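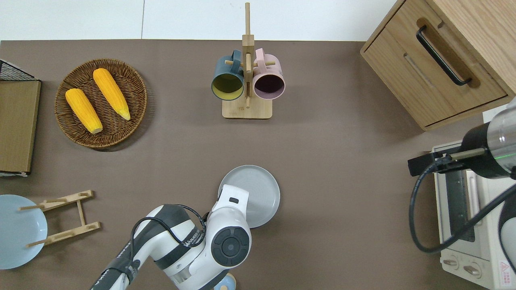

Photo: Felicja Sikora

Ticket 337
Opened by: Felicja Sikora
Assigned to: Ezekiel Yazzie
Subject: Mug tree leans, mugs slide off pegs
Status: Open

Felicja Sikora, 4/21/22
The bamboo mug tree tips toward whichever side has the heavier mug. I keep two on it, the teal one with the yellow inside and the pink one with the purple inside. Twice now I've found the pink one hanging by the very end of its handle. The picture shows how I have it set up, at the back against the wall, between the corn basket and the toaster oven. The product page says the base is "stable on any counter." I doubt whoever wrote that owned a counter.

Ezekiel Yazzie
Thanks for the photo. Please check that the post is screwed down tight into the square base. A loose post is the usual cause. You could also try moving the tree away from the toaster oven, as heat can dry out bamboo.

Felicja Sikora
Post is tight. I turned it until my hand hurt. I don't buy the heat idea. The oven gets used for 7 minutes in the morning, and the tree leaned the day I took it out of the box. I moved it anyway, to the other side of the corn. Still leans.

Ezekiel Yazzie
Could you take both mugs off and set the tree on a flat floor? Press one corner of the base at a time and tell us if it rocks.

Felicja Sikora
It rocks on one corner, front left. A folded grocery receipt under that corner stops it. So the base is warped, or the table is, except the floor gave the same result. I also tried the pegs on my bamboo dish rack for comparison. Those are tight and the plates stay where I put them. Same kind of wood, so please don't tell me bamboo "settles."

Ezekiel Yazzie
Agreed, that sounds like the base. I can send a new base, or a set of felt pads to level the one you have.

Felicja Sikora
Pads are my receipt with glue on it. Send the base. I'd like to know if anyone puts it on a flat surface before it ships.

Ezekiel Yazzie
Replacement base ordered. I've asked the Mazurek warehouse to check it for flatness first. Leaving the ticket open until you've tried it with both mugs.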